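Nornthorpe flats plan promises bigger homes, but the sums look small

Monday, March 29, 2021

The developer behind the long-delayed Bristix estate in Nornthorpe has put 243 homes back on the table, and says this time they will be "generous". Residents who have heard that word before may want to bring a tape measure.

The plans went on show online last week, with comments open until the end of April. They replace a scheme that was dropped after complaints about poky bedrooms, thin walls and a shortage of places to put anything.
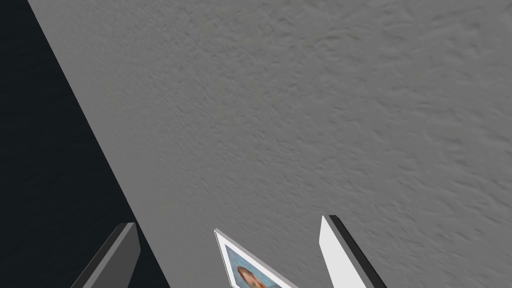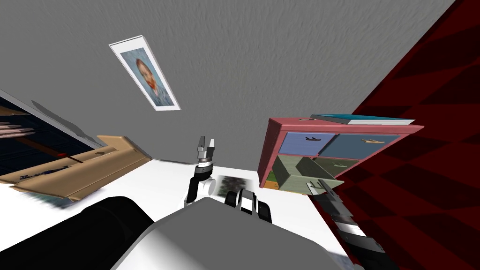
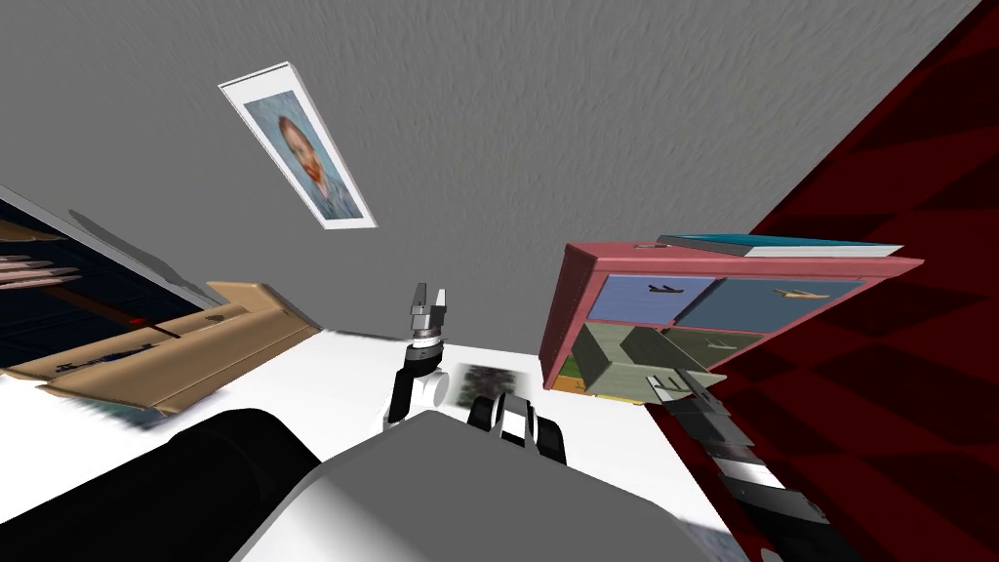
Computer-made interiors. The second and third show a pink-red cabinet against a dark red checked wall, with a portrait hung on the grey wall beside it.

Bristix says it has listened. The smallest one-bedroom flats have been taken out, a row of shops has gone in along the canal side, and every home will have what the brochure calls "a storage moment". Asked what that meant, the firm said it was a cupboard. Asked how big, it said sizes would be settled later.

That is a pity, as size was what people were cross about. The brochure runs to dozens of pages and gives the floor area of just one kind of flat, a two-bedroom corner unit at 586 square feet. There are only two of those on each floor. The rest are described as "similar", and buyers are left to guess in which direction.

Clémence Royer, who rents on Ren Street and has followed the site since the old bus depot came down, read the whole thing over a weekend. She was not won over.

"There's a page about birdsong," she said. "I've nothing against birds. I wanted to know if a double bed goes in the second bedroom and you can still open the door."

She also asked about noise. The last scheme put bedrooms directly over the delivery yard, and the new drawings seem to do the same in the east block, though the yard is now labelled a "service court". Bristix said the windows would be of a high standard. It did not say which standard.

Then there is the rent. A one-bedroom flat in the rented block will start at £2,160 a month once bills and a compulsory service charge are added. The headline figure in the advert is lower, and the charge turns up in a note on the back page. It covers the lifts, the bins, a parcel room and membership of Musora, a residents' lounge with a piano and a coffee machine. Tenants cannot opt out of Musora, even if they never go in.

The firm says the lounge will build a sense of community — a bold claim for a room that shuts at eight in the evening.

None of this means the homes should not be built. Nornthorpe is short of places to live, the depot site has been a puddle behind a fence for years, and the revised layout does at least keep the footpath to the station open. Some neighbours are in favour and have said so. One left a comment on the planning page that read, in full, "Get on with it."

But a developer that was sent away over room sizes might have been expected to come back with room sizes. Bristix said full floor plans would be published "in due course". Comments close in April, and the firm would not say which of the two would come first.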